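Bowls that do not match

My grandmother had one dinner service, and all of it was white. When I moved to Karneck I promised myself the same, and I bought 37 pieces in one afternoon. Most are still in their box. The ones I use every day came later, one at a time, from the market in Barport.

Anayeli Bautista has sold second-hand tableware there for many years. She told me to begin with one strong pattern and let plain colours gather near it. A blue flower wants a teal, she said, and after this you can be brave. 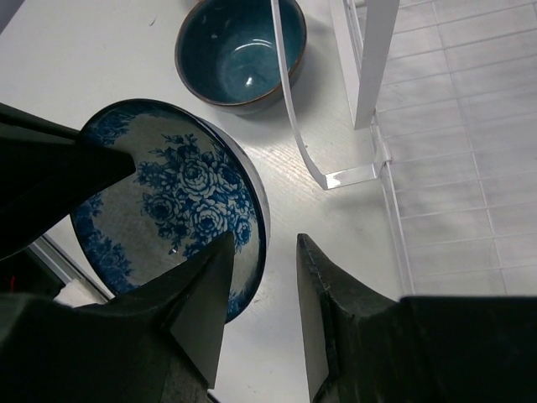 I was slow to believe her. In September I paid 90 for a single deep plate at Viklund, the auction house, and for weeks I was afraid to put soup in it. Now it goes to the table like the others – soup, plums, sometimes only keys.

The washing up is where a mixed collection gives most pleasure. With a white service you see only work. With odd pieces you meet each one again, and you notice which glaze has kept its shine. I put plates upright in the rack and leave bowls for last, as they take more room and do not like to be stacked while damp.
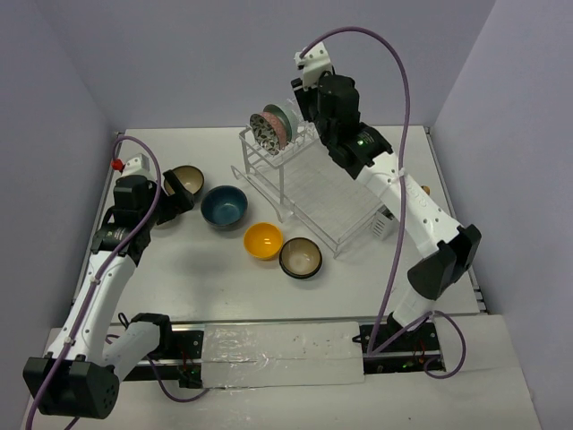
Leaf pattern, pink speckle and teal-green in the rack, with four bowls in front.

Anayeli does not approve of my yellow bowls. She finds them too loud for breakfast. I have bought two more from Urketti, and I eat my porridge from them with great satisfaction.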